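## Plimesen hand-held gripper kit

We started making the Plimesen in July, on a bench in the Reltby shared workshop, and it has grown into something we're rather fond of. It's a gripper you hold and squeeze yourself, for home builders who want to work out how a robot's fingers ought to behave before they spend money on an arm (or while they're saving up for one!).

The kit comes with a plastic frame, two fingers, soft blue pads and 4 spare pads, plus a bag of screws with a few extra, as we all know where screws end up. Allow 60 minutes to put it together, or a good deal longer if you stop for tea — we generally do.

Yaqin Long drew the linkage, and she was very patient with the rest of us while we tried it on pencils, spoons and all manner of odds and ends. Thin wooden dowels are still our favourite test piece, and a lovely cheap one to begin with. 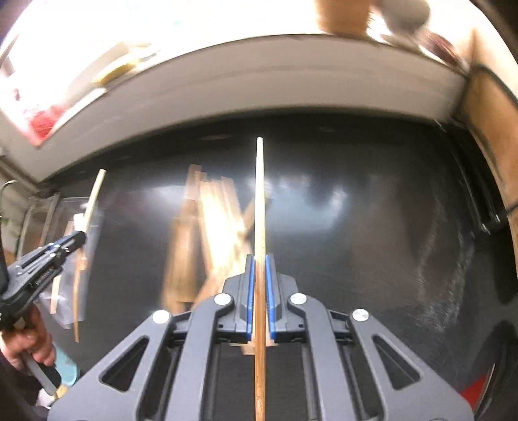

Pads are the only part that really wears. Ours have managed over 3000 squeezes so far, and a fresh set of 12 can be added to your order. The mounting plate for the Masilela arm is sold separately, and the older Clesier plate fits too, with a washer under each screw.

Page updated November 18, 2023.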